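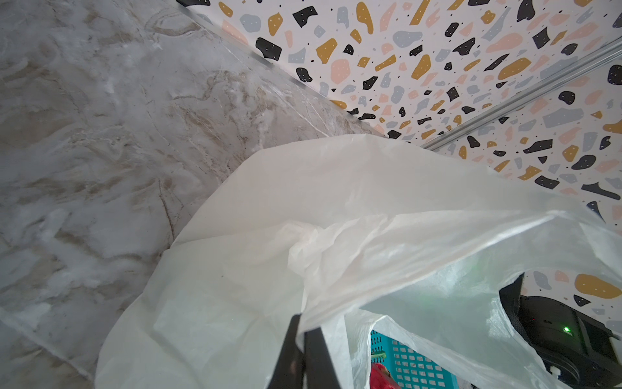

Zukdale to Test Rebuilt Marsh as Flood Buffer

Work will begin in April on a plan to restore 300 acres of salt marsh along the lower Pumer River, part of an effort by the town of Zukdale to deal with higher tides and heavier storms.

The site was diked for hay farming generations ago and has been cut off from the tide ever since. Crews will open the old dike in two places, fill in a set of drainage ditches and dig shallow channels so that seawater can move in and out again. Native cordgrass will be planted on the higher ground. The lower sections will be left to fill in without planting.

Marshes slow waves and hold water that would otherwise end up in streets and basements. They also trap carbon in their soil. The dried-out peat behind the Pumer dike has been doing the reverse, breaking down and giving off carbon dioxide as the land sinks.

A study done for the town by Alexiou, an engineering firm, found that 87 homes on the east side of the river would face regular flooding by midcentury if the dike were left as it is. Raising the dike was considered. The study found that a taller wall would protect the same homes for a time but would push water toward the neighborhoods downstream, where there is no wall and little room to build one.

The project also includes a low earthen berm, set back from the river, between the new marsh and the nearest houses. A gravel path will run along the top and connect to the existing trail at Plondis Landing. The landing will stay open to boats during construction, except when the channel next to it is being dredged.

Some residents have raised concerns about mosquitoes and the loss of a popular dog-walking route on the old dike. The town says tidal flow should keep water from standing long enough for most mosquitoes to breed, and traps will be checked through the first two summers. The route on the dike will close for good once the first opening is cut.

Scientists will track the marsh at 12 fixed points, measuring how quickly mud builds up. The surface must rise at least as fast as the sea does for the grass to survive. If it falls behind, the permit allows dredged mud to be spread in thin layers over the lowest areas.

A public meeting on the construction schedule and truck routes will be held Thursday at 7 p.m. at Zukdale Town Hall. Written comments can be dropped off at the clerk's office during business hours.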